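3. Materials and table layout

3.1 The tray

The spelling task is an old one in early reading classrooms, and we have tried to keep it as close as we could to the way a child would meet it at a kitchen table. The learner has a small tray, a handful of loose letters and a short word to build. We chose the tray from the Stikik range after two other holders proved too deep for the tiles to be lifted out again without tipping the whole thing over, and we have grown rather fond of it. It is a plain piece of pale wood with a raised border and a recess for square letter tiles, and a narrow groove runs parallel to the long edge. The tray isn't fixed to the table. It may sit straight or at a slant when a trial begins, and we ask only that it stay within comfortable reach.
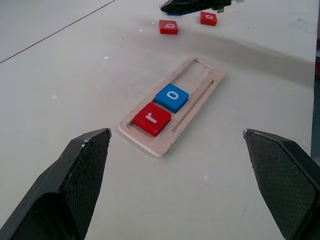
Figure 1. The wooden tray with a red "r" and a blue "o" set in it, lying diagonally on the tabletop.

3.2 Letters and words

Each tile carries one lowercase letter, printed in white. In the set described in this section the tiles are red or blue, and we would ask readers to note that color is no guide to the letter – the "o" appears both on a blue tile and on a red one. A learner who sorts by color alone will soon be in trouble, and the early pilot work at Prastthorpe in April made us glad of that feature. The full word list has 216 entries, of which 100 are used in the main study, and every word can be read from left to right in the recess without a gap. We begin at the left end of the tray and leave the empty space on the right, as a writer would on a fresh line.

In Figure 2 the word has been started. A red "r" and a blue "o" are side by side in the left portion of the recess, and the red "b" is out on the table to the right of the tray, along with two more tiles.

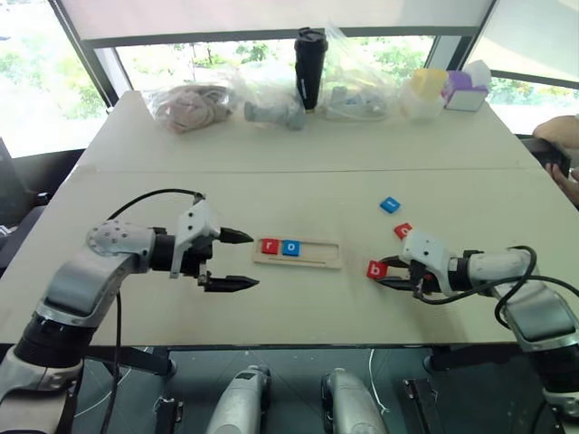

Figure 2. Two letters in the tray and three tiles still on the table.

3.3 Scoring a partly built word

It would be simpler to score only finished words, and the Clolent protocol does just that, but we felt a good deal was being thrown away. We give one point for each letter that is in its correct place counting from the left, so the "ro" in Figure 3 earns 2 points while "b", "t" and the red "o" wait on the table. The loose tiles may lie at any angle, and we don't straighten them between letters.

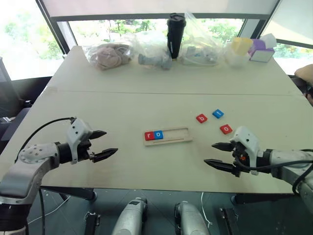

Figure 3. The letters "ro" in place, with "b", "t" and a second "o" to the upper right of the tray.

Partial scores were entered on the Ostapchuk sheet, one row per word, with a separate column for letters placed in the right order but with a space between them. We went back and forth over that last case for longer than we care to admit, and in the end settled on half a point.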